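The Tub on My Table, and Other Tidying News

Happy Friday, everybody! This is the September letter, and I'm going to talk about blocks again, so those of you who only come for the jam can skip to the bottom.

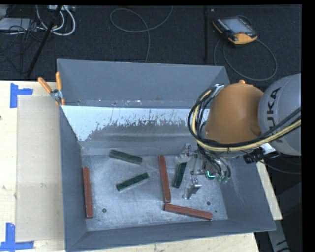 I've been meaning to sort out the block shelf since spring. For anyone new, we keep building blocks for the Saturday play hour at Drirklow, and over the years they've ended up in shoe boxes, bread bags and one very nice hat box that I'd like back on my closet shelf, please. Baiba Luik finally put her foot down (nicely!) and said everything had to live in metal from now on, after what the mice did to the cardboard last winter.

So, metal it is. The gray bin is a big old thing, open at the top, with sides that slope in toward the bottom, and I love it more than I should. It's scuffed all over inside, and there's a pale whitish band along the far slope that's flaking at the lower edge. I had a go at that with a plastic scraper and gave up after one cup of coffee. My plan is to line the whole inside with felt before any child gets near it – Lalit Rajput has a roll left over from his card table and says I can have as much as I want. Green felt, too, which I think will look rather grand.

The red and green blocks go in first. They're my favorites of everything we have, a brownish red like old flowerpots and a dark, slightly mottled green, and the greens look shorter than the reds, so they make good steps and doorways. I've only sorted six so far, three of each, and already I'd rather be building than tidying. You know how it goes. You pick one up to put it away and half an hour later you've got a bridge.

If you have any strays at home, bring them back! They turn up in coat pockets and under car seats, and one came home from Lalit's in a casserole dish. Any color is welcome, chewed corners and all. You can leave them in the basket by the side door, or hand them to Baiba, who'll be there both mornings this weekend.

We're also short of lids. I'd like something flat that could sit on top of the bin and double as a building surface, so if you've got an old tabletop or a big tray you don't use, let me know and I'll come by with the tape measure.

And the jam: plum, 48 jars, at the side door until they're gone. Bring your empties.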